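[Skisto-build] Re: Finger pads and wrist camera, first week

From: Bayu Lubis
Date: 3/29/19

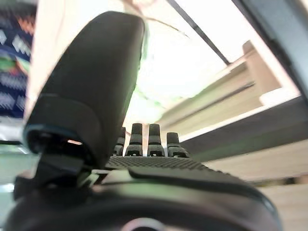
1. Camera angle

Hello Josée, hello all,

Thank you for the detailed answer. I put my replies between your lines.

Josée Arsenault wrote:
> Does the finger take too much of the view? On mine I lost
> almost half of the picture and had to move the camera back.

Yes, it takes a lot. The finger covers the left and the center, and the gripper body fills the bottom. The row of four posts behind is still sharp, so for the moment I can work with it. The window is a bigger problem for me. Against that light the finger becomes nearly a black shape, and the threshold I copied from the Joshi script does not find its border. I have now set the exposure by hand to 9, and I would like to know which value you use.

2. Pads

> Which pads did you choose in the end, the long or the short?

The long ones. I printed the mount at home with 85 percent speed and it needed two attempts, as the first one bent when I tightened the screw. The soft part should sit without any play. If you can turn it with your hand, please print the mount again before you run the closing test.

3. Closing test

> Please send your numbers when you have them.

I made 119 closings and 112 were good. In the other seven the motor stopped too early. I suspect my current limit, but I did not change it yet, I want to repeat the test with the same settings first.

One more question to everybody: has someone a drawing of the lower bracket with the measures in millimeters? The file in the Sallach folder opens in inches for me and the holes do not match.

With kind regards,
Bayu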